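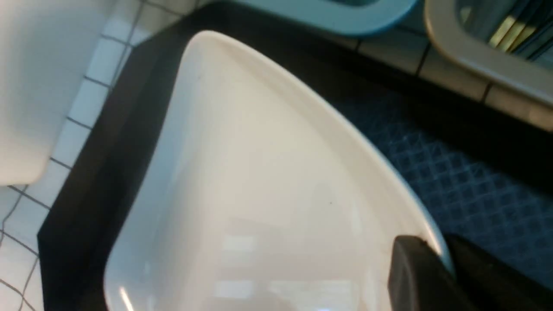 La pila, la encimera negra y, abajo a la derecha, un dedo de la pinza, en la jornada de puertas abiertas de Divura.

Inicio Boletín Sala y cocina Agenda Archivo Contacto

Usamos cookies propias y de terceros para medir las visitas a esta página. Puede aceptarlas todas o cambiar sus preferencias.

Una tarde viendo a un robot poner la mesa

El jueves fuimos tres personas del boletín a la jornada de puertas abiertas de Divura, que enseñaba el sistema de dos brazos que lleva un año preparando con los de Ollarik para cocinas de colectividades. La invitación prometía «el ciclo completo de la vajilla, del fregadero a la bandeja». Quien haya pasado un verano en el office de un comedor sabe lo que cabe en esa frase, y con esa idea íbamos.

Empezaron a las cuatro, con veinte minutos de retraso por una actualización. Mientras tanto nos pusieron café y un vídeo con música. El vídeo estaba acelerado y lo decía en letra pequeña, en una esquina, durante los primeros segundos. Un señor de la segunda fila preguntó a cuánto y le contestaron que luego lo miraban.

Xiuying Zhong, responsable de producto, hizo la presentación con soltura y sin demasiado adorno, cosa que se agradece. Según ella, el robot ha completado 406 bandejas desde la primavera en las pruebas internas. Pregunté cuántas había empezado. No tenía la cifra a mano y quedó en mandármela; a la hora de cerrar este número no ha llegado, y si llega la publicaremos.

La zona de la pila

La primera parada fue el fregadero. Es una pila blanca grande, encajada en una encimera negra, con azulejo pequeño a un lado, y el brazo se mueve por encima del borde con bastante cuidado. Demasiado, para mi gusto. Cada aproximación lleva su pausa, como si se lo pensara, y Ruoxi Fang, que se ocupa del control, explicó que las superficies brillantes le dan guerra a las cámaras: los reflejos de las luces del techo se confunden con cosas. Es un problema serio y me pareció bien que lo contara sin que se lo sacáramos con sacacorchos. También es un problema que en una cocina no se arregla bajando la luz.

Lo que no hizo el robot fue fregar. Insisto porque en la invitación ponía «ciclo completo». Al final del turno de preguntas se aclaró que de momento la zona de la pila sirve para ensayar movimientos y que el lavado entra en la fase siguiente. No se dio fecha para esa fase.

Montar una bandeja

La segunda parada era la que todos queríamos ver. Sobre una mesa blanca con cuadrícula había una cubeta azul con cucharas de sopa, otra de color tostado con los palillos y, a la izquierda, platos y cuencos apilados en un recipiente grande. La bandeja negra, delante. La tarea: plato cuadrado, par de palillos, los dos platillos, cuchara, y a por la siguiente.

Los palillos son una elección con intención, nos contó Ximeng Cui, que lleva las pruebas. Son finos, ruedan y se cogen mal, de modo que quien pueda con ellos podrá con un tenedor. El argumento me convence a medias. Un tenedor se engancha con otros tenedores, y en los comedores que yo conozco la cubeta de los cubiertos está siempre llena hasta arriba y recién salida de la máquina, con gotas. Le pregunté si habían probado con cubiertos mojados. Dijo que sí, «algo».

Las cucharas me interesaron más. Están echadas de cualquier manera en la cubeta, cada una mirando a un lado, y eso se parece bastante a la vida real. De ahí el brazo tenía que elegir una, y durante la demostración la elección le costó. En la tercera bandeja de la tarde sacó dos a la vez, las miró un rato y las soltó. En la cuarta lo hizo a la primera y hubo aplausos. Yo también aplaudí, por educación y porque el movimiento era bonito.

Con los palillos pasó lo contrario de lo que esperaba: el brazo acertó casi siempre con el par, y donde perdía tiempo era en dejarlo paralelo sobre el plato. Corregía un poco, volvía a corregir. Xiaoyan Zhong, jefa de sala en Kistier y sentada a mi lado, murmuró que sus camareros los dejan torcidos y que no se ha quejado ningún cliente.

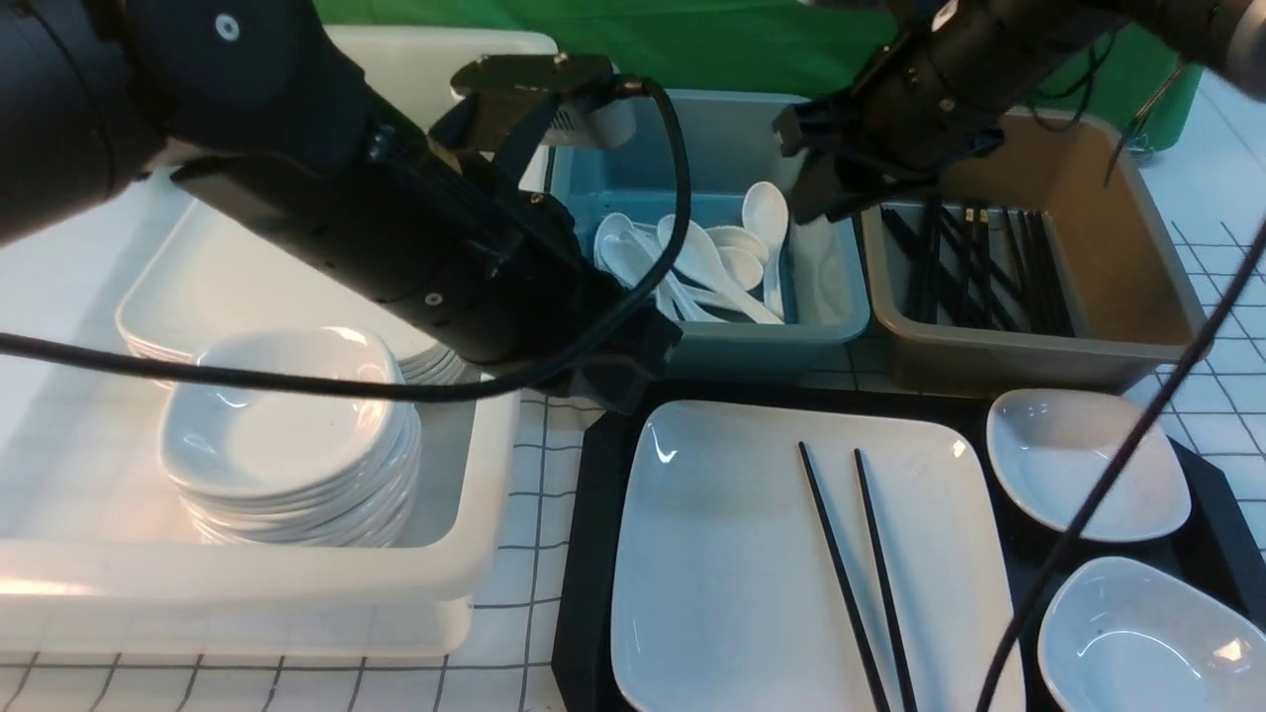

Las cuentas

Salgo de estas jornadas con la costumbre de mirar el reloj, y lo recomiendo. La demostración duró 111 minutos contando las paradas. En ese tiempo se vieron seis bandejas terminadas, una de ellas con ayuda de una mano humana que enderezó el plato pequeño. En Kistier, en un mediodía flojo, una persona monta 36 antes de que empiece a entrar la gente, y mientras tanto contesta al teléfono.

Los de Divura responden a esto que la velocidad llegará y que lo difícil es la fiabilidad. Puede ser. Llevo oyendo la misma respuesta desde que escribo en este boletín, primero con los carros que iban a llevar los platos solos por la sala y después con la máquina de emplatar ensaladas. Los carros acabaron en un almacén. La de las ensaladas sigue funcionando, que yo sepa, en una sola cocina, y tiene dedicada a una persona que la limpia.

Del precio no se habló. Kaiwen Fang, por Ollarik, dijo que pensaban más en un alquiler mensual que en una venta, con mantenimiento incluido, y que el importe dependería del volumen. Pregunté quién recoloca las cubetas cuando se vacían, quién repone los platos y quién despeja la mesa si algo se cae. Las tres respuestas fueron «el operario». Le pedí que me dijera si ese operario sería alguien más en plantilla o la misma persona que hoy monta las bandejas. Dijo que cada cliente tendría que valorarlo.

Lo que sí me llevo

No quiero ser injusto. Los dos brazos trabajan muy cerca uno del otro, a veces casi sobre la misma cubeta, y no vi ningún choque. La pinza trata la loza con delicadeza y en toda la tarde no se rompió nada, cosa que no puedo decir de mi propia cocina. El equipo respondió a casi todo y cuando no sabía algo lo dijo, salvo en lo del vídeo, que al final no miraron.

Si alguien del gremio está pensando en apuntarse como centro piloto, hay un formulario en recepción y una lista corta. Mi consejo es pedir tres cosas por escrito antes de firmar: bandejas empezadas frente a bandejas terminadas, número de intervenciones por hora y una prueba con la vajilla propia, con su cal, sus desconchones y su luz. Xiaoyan se llevó el formulario. Me dijo que para leerlo.

La próxima jornada será en enero, con la fase de lavado si está lista. Hay que inscribirse antes con Divura y las plazas son pocas. Si va alguien, que lleve cronómetro y nos escriba.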